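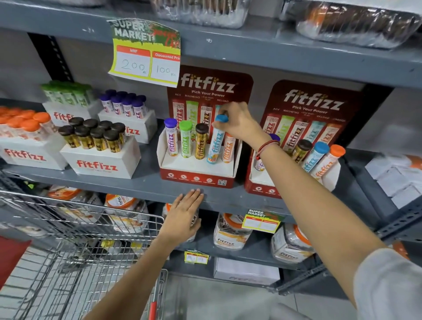 Mondton, agosto

Informe de avance para la Fundación Landry
Proyecto: Etiquetado y precio en complementos alimenticios

Del importe concedido (3843 euros) hemos gastado algo más de la mitad, casi todo en desplazamientos. El cuestionario se pasó a 500 compradores y solo 70 dejaron completa la parte de precios, así que pido prudencia con cualquier porcentaje que circule antes del informe final.

La hipótesis de partida era que una tarjeta con el precio rebajado, del tipo MRP 200 y precio rebajado 100 Rs, pesa más que la composición. Puede ser. Los datos de Ruvov no lo demuestran: 29 personas citaron el descuento, pero la pregunta ya lo mencionaba. Se lo advertí a Movgate, que redactó el formulario, y lo han cambiado para la segunda ronda.

Tampoco me convence la propuesta de Jade Sandhu de ampliar el estudio a farmacias. Con la muestra actual no se sostiene ni la comparación entre barrios.

Pendiente: repetir la parte de precios, revisar las facturas de transporte y decidir si se mantiene la entrega prevista. Yo la retrasaría un mes.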